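4.2 Reheating habits in shared kitchens

The most exciting result of the Mirwood survey came from a question we nearly dropped. We had asked residents how they reheated leftover rice and stew, expecting short answers, and got whole paragraphs back! Of the 2,206 meal diary entries collected through March, the ones on leftovers were by far the richest, full of family rules, small disputes and wonderful detail about lids, plates and splashes of water.

Two patterns stand out. Residents of the Hailu building, where the kitchens are shared by 3 households each, tended to reheat single portions and eat at different times. In Taltska, where kitchens are private, people were more likely to warm the whole pot on the stove and sit down together. We had expected age to explain this difference, and it explained very little of it. Kitchen layout did much better (see Figure 3).
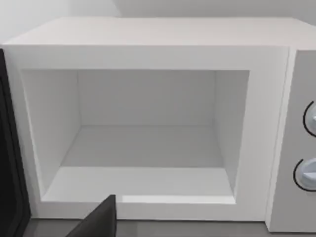 Figure 3. Microwave oven with the door open and the cavity empty.

Portion size also mattered. Diary keepers who stored food in single servings wasted less of it, and this held in both buildings. We find this a very encouraging result, as it suggests that a cheap set of small containers could do some of the work that earlier studies gave to meal planning classes. Section 4.3 takes up the question of storage in more depth.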